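2020-03-09

Still on the little drawers

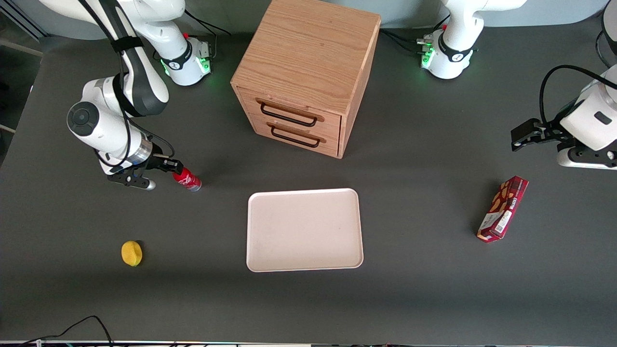 Lahcen El Khatib thinks I should stop fussing and just put the biscuits in the bottom drawer, where anyone with sense would look for them. He said it twice on the phone, and then he said the lemon belonged in the fridge and that I was to write that down as well. So, written down!

But I'm not sure about the bottom drawer. I do love that cabinet (light oak, proper grain on the top, two drawers with thin black pulls) and I've wanted something like it since I saw the one in the Clellen window last July, which was far too dear. The trouble is that once you own two drawers you have to decide what they're for, and I've been deciding for days. Tea things up top, I thought, and then string and stamps and the spare keys underneath. Then the red biscuit box came out and I wondered whether it would go in at all, or whether it would have to live on the lid like a hat. I haven't measured. I keep meaning to.

The white tray is easier. I like it empty, sitting flat on the grey with nothing to do, though I know it'll end up full of post by the weekend. Mum's tray always was. She had a Bovar one with roses on it and I don't think I saw the roses more than a handful of times.

The can is for recycling, the lemon is for the fish. Must get parsley, 200 g of butter and some more drawer liner, the plain sort.

Lahcen is coming for supper and will want to see where I've put the biscuits.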